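Kurkix patch 10: stamina regen changed in co-op?

bevudine_main
Posted 2022-02-16
Since the patch my stamina regen in Nidholm co-op is slower than solo. Same build, same gear weight (453). Solo refills before the second gate opens, co-op doesn't. The patch notes only mention the Bevudine poison fix.

leitao_lag
Co-op regen is tied to host tick rate. It was like this in September too. Check who's hosting.

bevudine_main
I was hosting. Wired connection.

ostrak
Then it's the armor threshold. Drop under it and test again. I run 2151 health with light gear and see no difference between modes.
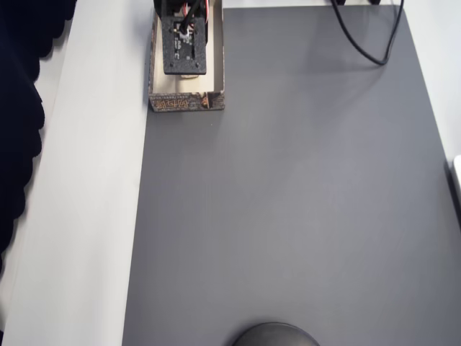
Desk mat and tray, my side of the table — ostrak

leitao_lag
Light gear doesn't test anything, the penalty only applies to medium and up. You need the same loadout in both modes.

ostrak
The threshold is shared between modes. If the penalty were different, it would show in the stat screen.

leitao_lag
The stat screen shows base values only. It has never included co-op scaling.

bevudine_main
Retested with the same loadout. Stat screen reads 1032 stamina in both modes. Solo is still faster. Swapping the Leitão ring out closes most of the gap, so I think the ring bonus isn't being applied for the host.

ostrak
Could be. I don't use the ring. Still think you're over the threshold.

leitao_lag
File it under item effects — and attach both loadouts.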